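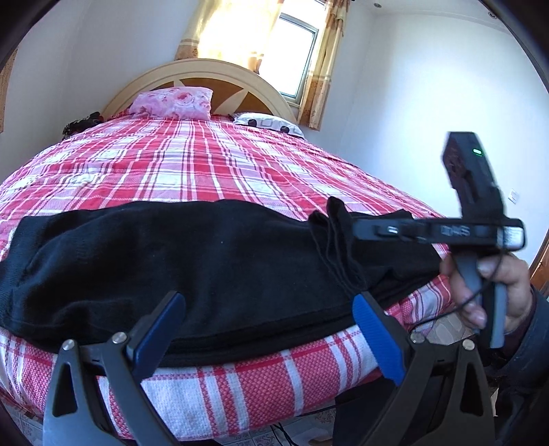
My sister says you can't complain about a move you chose. Disagree!! I chose it and I'm complaining. Thread, sorry in advance, it's long and I'm typing with one thumb

So. We're leaving the city for Konolitz. Population small. One grocery store, one gas station, one diner that closes at 2 on a whim. I have wanted this for years and now I get a stomachache every time I look at the calendar

Packing update: bad. Every drawer is a decision. I gave myself a rule, if I haven't worn it since last winter it goes in the donate bag. Then I pull it back out of the donate bag at night like a raccoon

The books went easy, weirdly. Thought I'd cry. Sold almost 40 of them to the used place by the laundromat and got enough for a sandwich and a coffee. Good sandwich

What did NOT go easy: tupperware. Where are the lids. I have lids that fit nothing. I have bottoms nobody made a lid for. Threw the whole cabinet in a bag and felt ten years younger

Ok the movers. People asked so here goes. First quote was from Pelleck, nice on the phone, then the paper version had a stair fee, a "long carry" fee and a fee for the mattress. A fee for the mattress! In a move!!

Second quote was Gunawardena Moving, higher number up top but that was the number. No extras. Went with them. They pick up Friday at 7 am which is rude but fine

If you're getting quotes — ask what happens if the truck can't park out front. That question changed both of my prices more than anything I own did

Also ask if they take plants. Mine don't. So the plants ride with me, on the back seat, seatbelted, for the whole drive. The fern has already started dropping leaves out of spite

Somebody in the replies said just buy everything new when you get there. With what money, friend

Boxes. Do not pay for boxes. Liquor store gave me a stack of the small strong ones with the dividers in, perfect for glasses. The grocery store banana boxes are good too but they have that hole in the bottom and I forgot about the hole. RIP one bag of rice

Label the sides not the top. I know everyone says it. I labeled the tops. I now have a wall of blank cardboard in the hall and I'm guessing

Things I can't find and I know are in the wall: scissors, the good pan, my passport, other scissors

Utilities were the worst part so far and I would rather carry the couch down myself. Internet company wanted to know WHY I was cancelling. Told them. They offered me a faster plan at the address I'm leaving. Told them again. 2 phone calls, and the second one I had to start over from the beginning

Power was fine. Water was fine. Gas wanted a reading from the meter and I had to borrow a flashlight to go find it, never once seen it in all the time I've lived here. It's behind the bikes

Mail forwarding, do it early. Mine's in. I have already gotten a coupon book welcoming me to the neighborhood I haven't moved to yet

Mid-thread break to eat cereal out of a mug. Bowls are packed. Spoons are packed too, I'm using the measuring one

Back. The new place: it's the upstairs half of a house on Skolletti Road. Slanted ceilings. I'm not tall so that's somebody else's problem. The kitchen has a window over the sink and I have never had that in my adult life, I signed on the window alone basically

No dishwasher. There's a hook on the back of the door where the last tenant left an apron. Keeping the apron

The rent is so much less that I keep rereading the lease for the catch. So far the catch is you have to shovel the outside steps yourself and you can't hang anything on the chimney wall. Ok? I'll live

The real catch is it's far from everybody. I've been acting breezy about that. Every single friend said "we'll visit" in the exact same voice

And I get it, I've said it in that voice too. Had a friend move away and I meant it completly and I went one time. So I'm not mad, I'm just saying it out loud

What I'm doing about it: picked one weekend a month where the couch is open, no planning, no hosting, soup on the stove. If people come they come. If not I have a lot of soup

Someone asked about work. Same job, just remote, with one trip in per month. Boss was nicer about it than I expected. Coworkers gave me a card and a snow brush for the car. The snow brush made me tear up, what is wrong with me

Someone else asked if I'm scared I'll hate it. Yes. The lease is a year. Anybody can do a year, I did a year in the apartment over the bowling alley

Things I will miss, quick: the bakery smell at 5 am. The bus driver on my line who waits if he sees you running. Dumplings within walking distance. The view of the bridge if you lean

Things I won't: the upstairs neighbor's treadmill. Parking. The smell on trash day in August. Parking again

Reply from earlier said take pictures of every room before you hand the keys back, closets and inside the oven included. Yes. Did this once and it saved my whole deposit. Do the oven AFTER you clean it tho

Still to do tonight: defrost the freezer, find the passport, return the drill, cancel the gym. The gym wants a letter. On paper. In the mail. I may just stay a member forever

Also I owe the library two books and they're both in the wall. If you work at my branch no you didn't see this

Ok phone's at 9 percent and the charger is, guess where. More from the road if the fern makes it

Adding one last thing bc it came up a lot: yes I measured the couch. Yes the stairs too. It fits with 2 inches to spare if they take the feet off. I have put the feet screws in a sandwich bag and taped it to the couch and I'm very proud of myeslf. Goodnight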